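# Why does a tower stand up?

You have a few blocks. You put one on the floor, then one more on top of it. Easy! But when the tower grows, it starts to shake, and then – boom – everything is on the floor. Let us find out why.

## The secret point

Every object has a point where its weight is in balance. We call this point the **center of gravity**. In a cube made of one material, it is exactly in the middle.

Try it with a ruler. Put the ruler across one finger and move it slowly until it does not tip. Now the balance point is right above your finger.

A tower has a balance point too. If this point is above the bottom block, the tower stands. If you push the top blocks too far to one side, the point goes past the edge, and the tower falls.

## Start with two

The smallest tower has only 2 blocks. It is a good one for learning, and a cube is a good shape for it, because all its sides are flat and equal. 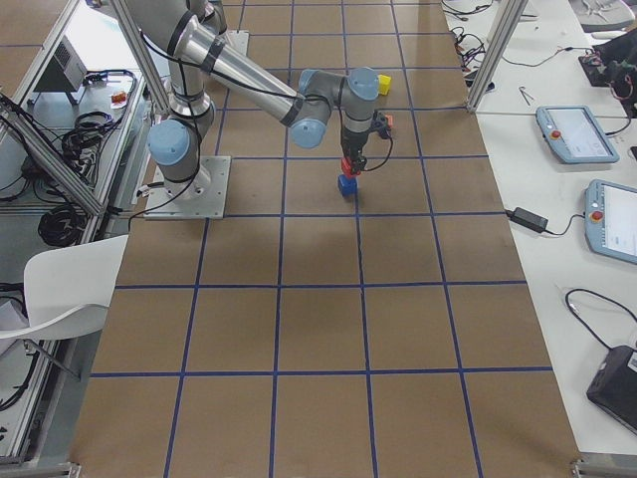

*A red cube on top of a blue cube. The tape makes squares on the brown paper.*

You can make such squares at home with paper and tape. Ask an adult which table you may use. The lines help you to put the bottom block straight, and later you can build again in the same square.

## Your turn

1. Put one cube inside a square.
2. Place the second cube on it, with the sides in one line.
3. Take your hand away slowly.
4. Now push the top cube a little to the side, and again a little. When does it fall?

If your cubes have the same size, the top one can go almost half of its width over the edge. After half – down it goes!

Then try with 3 cubes. You will see that small mistakes are added together. If every cube sits a bit to the left, the whole tower leans to the left.

## A word to remember

**Stable** means that a thing does not fall easily. A wide, low tower is more stable than a thin, tall one.

*Text: Hipólito Cisternas*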